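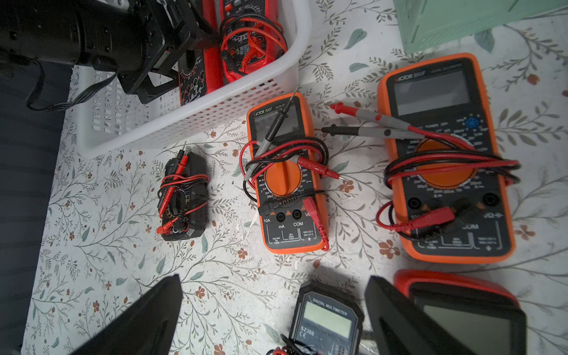 How should you store the test leads of a multimeter that several people share? Coil them loosely, keep them with the meter they came with, and leave the plugs out of the jacks while the meter sits on the shelf.

3.2 What people do with the leads

I'll admit I started this part of the study because I was annoyed. I teach evening repair classes at Clodomley, and every class used to begin with ten minutes of people picking wires apart (and me pretending to be patient!). So when Eetu Partanen and I sat down in November to plan the paper, the leads went in before anything else did.

We kept a log of 1261 returns, a return being any time a person finished with a meter and put it back. For each one we wrote down the state of the leads and whether the dial had been turned to off. Fig. 4 will give you a feel for the sorting table: a mesh basket, red-and-black meters, orange-and-black ones, and red and black leads all over the place.

Three habits kept coming back. The first is what Gumaro Cuevas calls the mummy, where the leads go round and round the body of the meter until it's a tight little bundle. The compact black meter in Fig. 4 is a lovely case. People who do this are proud of it, and I get why, it looks tidy and it stacks. But the wire bends hard at the same corners each time, and when we checked 30 pairs of leads that had lived this way, 12 had a stiff or kinked spot near the plug.

The second is the heap. You just lay the leads over the meter and walk off, as on the VICTOR 890F in the middle of the figure, with a probe lying over its screen. It's rough on the next person, who has to untangle everything before they can read the dial, but it's kinder to the wire than I expected.

The third is the loose coil, held with a strip of soft tie and set next to the meter. Jovita Ochoa had been teaching this for years before we came along with our clipboards, and she was a good sport about us "discovering" it. Afonso Patrício timed it for us. Once people had the knack, it took them 10 seconds.

We didn't ask anyone to change what they did during the logging, so I can't say how fast the habit spreads in a group. That's taken up in Section 4, along with the dial question, where the results were messier.

Fig. 4. Multimeters and test leads on the sorting table.

Print this section | E-mail this section

We use cookies to remember your reading settings. Accept | Change settings

Comments (3)

frans_willems: Mummy wrapper here, guilty. My leads are fine, but I do leave some slack at the plug end first. Did you log that separately?

solderdad: Would love to see the same thing for scope probes. Ours are a disgrace.

Jovita O.: Frans, we didn't, slack or no slack it went down as wrapped. Bring yours in and I'll take a look at them.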